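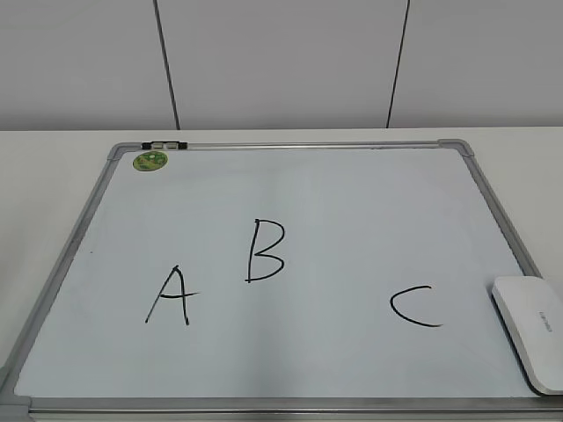
Photo: Tymofii Lysenko / Ronura

Erase One Thing at a Time

The usual way to clean a whiteboard is to wipe all of it. The eraser starts in one corner and goes back and forth until the surface is white, and whatever was there is gone. I think this is a poor default for any board that is used for working and not for display. A board should be erased item by item, and it should be written in a way that makes this possible.

Take the simplest case, three letters on a board: A, B and C. Suppose B is a task that is finished, or a term that has dropped out of an equation. The full wipe removes B and forces the writer to redraw A and C. The redrawn letters will be in slightly different places and sizes, and on a busier board they will also contain copying errors. The selective wipe removes B and leaves the other two untouched. The blank area between them still says that there was a second entry.

I kept a tally at the Hordiienko workshop, where I share a long table and a board with other people who plan small production runs. Over one August we rewrote the board from scratch 13 times. In two of those rewrites an entry was lost and had to be recovered from memory. Neither loss was serious. Both took longer to sort out than all the careful erasing we could have done that month.

The objection is that selective erasing is slow and leaves marks on the neighbors. With a standard felt eraser this is partly true. The pad is usually wider than a single character, and a sideways stroke will pick up the end of whatever stands next to the target. The remedy is in the movement. Put the pad down on the middle of the character, press, and keep the strokes short and vertical. Lift it off the surface before moving away. Dragging a loaded pad across a clean area leaves gray streaks, and these are then blamed on the board.
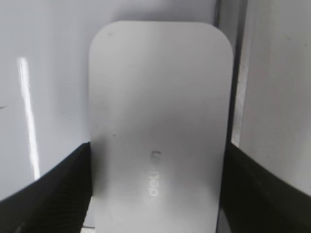
Radymyr Dmytriv

The shape of the eraser matters more than most buyers allow. A block with square corners can get into a narrow gap between two columns, but the corners of the pad wear first and after that they smear. A rounded body is easier to hold at odd angles and has no corner to catch on the rail. Its weak point is precision, because the person holding it can't see where the pad ends. For a board with large, well-spaced writing I would choose the rounded one. For a board ruled into small cells I would choose neither, and use a folded cloth over one finger.

Size is the second variable. Large erasers are sold on the basis that they clean a board in fewer passes. That is the right measure only if the full wipe is the right operation, and I have already said that I don't think it is. A smaller pad on a working board is a better purchase, and it stores more easily.

The writing has its share of the responsibility. Entries that touch can't be separated by any eraser. The long tails that people put on their letters, such as a crossbar carried well past the leg of an A, reach into space that belongs to the next entry. It costs very little to leave a gap as wide as the pad, and a board laid out like this can be edited for weeks.

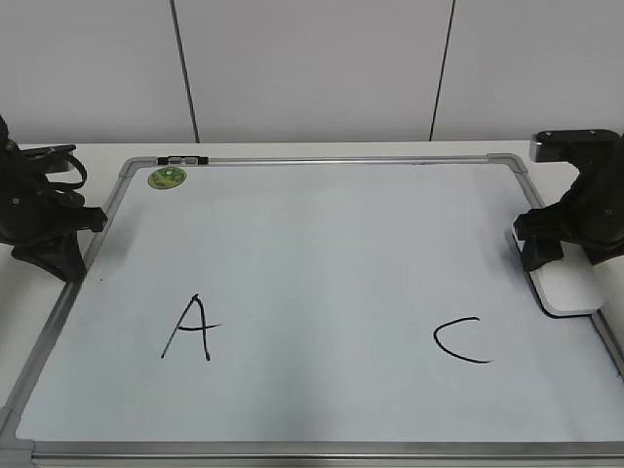 How long should the ink dry before you wipe next to it?

Wait until it no longer looks glossy from the side, which for a normal dry-erase marker is a matter of seconds; if you are unsure, test on the end of a stroke that you don't need.

Then there is the position of the board. Most boards hang on a wall, and most advice assumes a wall. For small-group work I prefer the board flat on a table. The hand can rest its weight through the eraser, so pressure is even and the stroke can be kept short. On a wall the arm is held up, the shoulder tires, and the strokes get longer and less exact as the session goes on. Dust from the pad also behaves differently. On a wall it falls into the tray or onto the floor. On a table it stays where it was made, and the surface has to be brushed off now and then – a real disadvantage, and I accept it.

A flat board has a second disadvantage, glare from ceiling lights. A glossy coating shows a bright patch to anyone sitting on the wrong side, and thin strokes inside that patch are hard to read. Turning the board a little usually moves the patch away from the writing. Vivov, the supplier we used last, offered a matte surface as the answer. I tried a sample and sent it back. It read well from every seat, but it held on to ink, and a selective wipe took 2 or 3 times as many strokes.

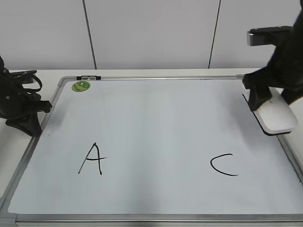 The coating should therefore be picked for how it erases, with glare treated as a problem of placement. A surface that releases ink under light pressure lets the pad be used gently, and gentle use is what protects the entries on either side.

My colleagues in the Pletholm office still wipe everything at the end of the day. Their argument is that a clean board in the morning prevents stale items from surviving. I would answer that stale items are an editing problem. Read the board at five in the afternoon, remove what is finished, and leave the rest where it stands.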